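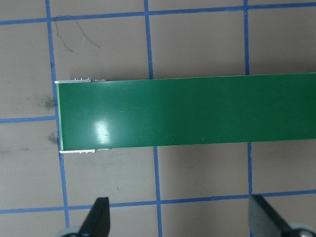 From: Baiba Mägi
To: plungate-users
Subject: Re: how many examples before it learns?

Tae-yang Oh wrote:
> We have 764 demos of the pick task and the policy still hunts
> around before it closes. Do we just need more? And do you keep
> the grid on the table or pull it up?

More helps, but spread them out first! We were in the same spot at 1000 episodes, nearly all with the part standing up in the same square. Now we move it every time and lay it on its side for plenty of them. 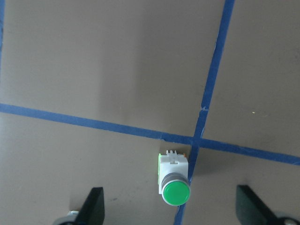 We start each episode with the fingers wide open and let the operator take whatever approach feels natural — the messy ones have been great for us. Keep the near misses too, as long as you label them.

As for the grid, ours stays down. Blue tape, stuck on by hand, a bit crooked, and I love it for resetting between episodes. Do record some with it covered if you plan to run on a bare table later.
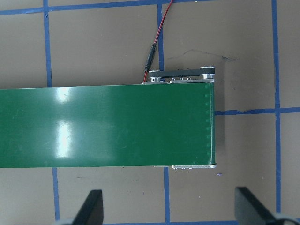
We're at 3734 episodes now across the Dradesstead set, and the newest ones include the conveyor. Glare on the green belt is my big worry, so I'd love to compare notes if anyone at Stirkincombe has tried moving the lights. I can share our 7 label types as well.

Baiba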